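Vuda clear sealing film for well plates
Made by Gruma, sold and supported by Istatura

Box of 200 sheets, flat packed
Also available as a sample wallet of 6 sheets

Vuda film is a clear, self-adhesive sheet for covering well plates during storage, short spins and room temperature incubation. It replaces our older general purpose film, which was thicker and had a habit of curling away from the corner wells after a night in the fridge. The new sheet is softer, so it follows the rim of each well more closely, and it comes off with less of a tug.

The adhesive is pressure-sensitive. It has very little grab until you press it down, so you can lay the sheet on, see that it is crooked, lift it and try again. Once it has been rubbed down with a roller or a flat applicator the bond builds over the next few minutes. Leave the plate on the bench for a short while before it goes anywhere cold.

We get a lot of calls about which plates the film will fit. It is cut to 78 mm wide, enough to cover all the wells on a standard footprint plate without hanging over the flange. It suits flat-topped plates in polystyrene and polypropylene. Plates with a raised edge all the way round are harder, and for those we would suggest asking for the sample wallet first. 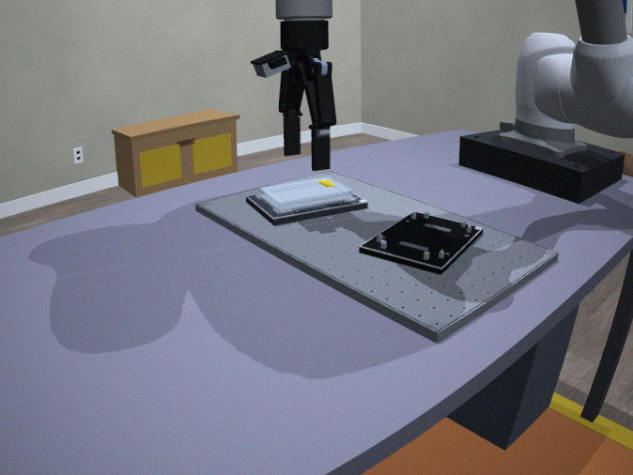 Hongmei Mao wrote to us after trying a sample wallet: I had been using lids for everything and losing volume from the outer wells. The film stopped most of it. My only grumble is the backing paper, which is slippery with gloves on. Bending the corner back before peeling helped.

We have passed the point about the backing paper on to Gruma. The present stock still has the smooth backing, and bending the corner is what we do here too.

Fitting the film

Wipe the top of the plate if there has been any splashing. Droplets on the rims are the usual cause of a poor seal, and no amount of rubbing will cure it afterwards.

Hold the sheet by the two end tabs. Peel the backing from one end only, line that end up with the short side of the plate and press it down lightly. Draw the rest of the backing away slowly with one hand while you smooth the film down with the other. Go once along the length, once across, and then round the outside edge. The outside edge matters most, and it is the part people rush.

A Prantl hand roller works well and is listed separately. The edge of a plastic card will do the job if you keep it flat. Please don't use a fingernail or a pen cap — both leave grooves in the film, and you will be reading through them later.

When everything is down, tear off the end tabs along the perforations. Each tab is 6 mm deep. Some people leave one on as a handle for peeling, and there is no harm in it if your plates aren't going to be stacked closely.

Removing the film

Spin the plate briefly first if you can, so that any condensation on the underside goes back where it belongs. Then hold the plate flat on the bench and peel from one corner, pulling back over the plate at a low angle. Pulling straight up makes the plate jump.

Plates that have been in the freezer should be peeled either straight away, while they are still fully frozen, or after they have thawed completely. Halfway between the two is when the adhesive is at its most stubborn and when the wells are most likely to splash into each other.

A used sheet should not go back on. The adhesive will hold for a moment but it picks up dust and moisture, and the second seal is never even.

Reading through the film

The film is clear enough for checking colour and volume by eye, and for most absorbance readings in the visible range. Run a blank plate with film on it and subtract. It is not intended for ultraviolet work. For fluorescence read from above, take the film off or read from below. 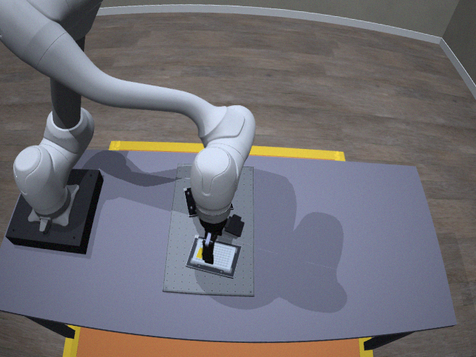 Can the film be pierced with a pipette tip?
Ordinary tips tend to bend before they go through, so we don't recommend it. Ask us for the foil version if you need to sample without peeling.

The foil is a different product with its own adhesive, and it blocks light as well, so it is often the better choice for dyes. It costs more per sheet and you cannot see into the wells.

Solvents

Water, buffers, culture media and weak alcohol solutions are fine. Strong solvents will soften the adhesive, some of them quickly. If your wells hold anything of that sort, seal a spare plate with the same liquid in a few wells and leave it for as long as your real plates would be left. Look for cloudiness around the rims. If you find any, a heat-sealed film is the safer route, and we can point you to one.

Storage and shelf life

Keep the box flat and closed, away from radiators and windows. Gruma advises storing it at no more than 23 °C. Sheets that have been kept too warm go tacky at the edges and the backing becomes difficult to start. Cold is less of a problem, but let a cold box come up to room temperature before opening it or the sheets will pick up damp.

Boxes standing on end is the commonest mistake. The sheets slump and take on a curve, and a curved sheet is a nuisance to line up. If it has already happened, put the box flat under a couple of heavy books overnight.
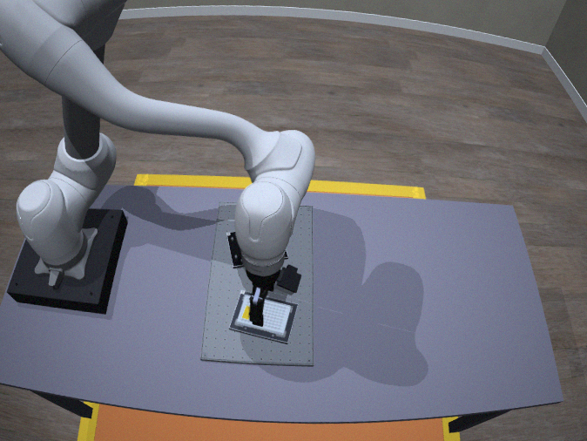

White arm above the worktable.

What is in the box

200 sheets of clear film, each with two tear-off end tabs
One flat plastic applicator
Printed fitting guide

The sheets are not sterile. A sterile pack, with sheets wrapped in small bundles, is due in November and will have its own order code.

Ordering and returns

Orders placed before noon go out the same working day if we have stock. Sample wallets are free to labs and teaching departments, one wallet per address. Unopened boxes can be returned. Opened boxes can't, except where there is a fault with the film, in which case please keep the box lid as the batch code is printed inside it and we will need it to trace the rest of the run.

Related items

Prantl hand roller
Vuda foil sealing film
Vuda sterile sealing film (from November)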